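Ticket: Čierny boiler keeps dropping pressure and locking out
Product: Čierny combi, with the Rallow wireless thermostat
Status: Open, then solved (see the end)
Opened: February 4, 2020

Hello all, first ticket from me so forgive the length. I've got a Čierny combi boiler in the airing cupboard and it has been sulking since December. It runs beautifully for a day or two, then the pressure sinks, the little red light comes on and the shower goes cold halfway through rinsing my hair. I top it up, it goes back to normal, and then we do the whole dance again.

What I've done so far. I've bled every radiator in the house (a bit of air from the one on the landing, nothing from the rest). I've been round on my hands and knees with kitchen roll, dabbing every valve and joint I can get at, and it came up dry every time. I've looked at the ceiling under the bathroom in case there was a stain, and there isn't one, apart from the old one from when the bath overflowed. I also swapped the batteries in the Rallow thermostat, which I know has nothing to do with pressure, but it was flashing at me and I was in the mood.

The manual that came with it is the thin Ploleck one and it says to fill to the green part of the dial and "consult an installer if the fault persists". Well, it persists!

Update, next day

Thanks for the quick answer. You asked for the fault history, so I held the reset button in for 7 seconds like you said and wrote down what came up. It's the low pressure code over and over, with one ignition fault in the middle that I think was me switching it off at the wall in a temper. You also asked how old the system is. The boiler is fairly new but the pipes and radiators went in well before 2000, and I've no idea what's under the floor in the back room because the people before us tiled over the lot.

I did the overnight test as well. Filled it up cold, closed both valves under the boiler, left the heating off and went to bed in two jumpers. In the morning I opened everything again and looked at the dial. It had hardly moved with the valves shut, but once they were open and the heating had been on through breakfast the needle went right up into the red, and by lunchtime, when everything had cooled, it was back down to nearly nothing. So it goes too high AND too low, which I hadn't spotted before because I only ever looked when it broke down. 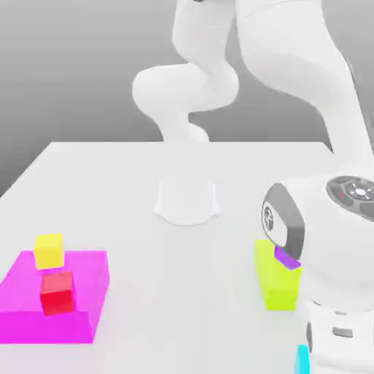 Anyway, I went outside with a torch to find the copper pipe you mentioned, the one that comes through the wall and bends back towards the bricks. It took me ages because it's behind the honeysuckle. The wall underneath was wet and there was a nice green streak down the brick, so I tied a freezer bag over the end of the pipe with a hair bobble and turned the heating on. I had water in the bag after 10 minutes. I was ridiculously pleased, considering it meant something was wrong.

I read your note about the expansion vessel twice and I think I've got it: it's lost its air, so when the water heats up it has nowhere to go except out through the safety valve, and then there isn't enough left when it cools. Not something I'm taking the cover off for, so I've rung a registered engineer.

Update, a week later

Engineer's been. The vessel was completely flat and when he pressed the little valve on it, water came out, so it couldn't just be pumped up again. He fitted a new one (a Zellen, he had it in the van) and changed the safety valve too, as it had bits of grit in it and wouldn't have closed properly. He put some inhibitor in while the system was drained, and showed me where to set the dial when it's cold.

It has stayed put ever since. I've been checking it morning and night like a new puppy and the needle goes up a touch when it's hot and comes back to the same place. Hot showers all round. The thermostat is still flashing, mind you, so I'll open a separate ticket for that one.

Happy for this to be closed, and thank you for being so patient with me.

Contact support | © Ploleck Heating Help | Back to top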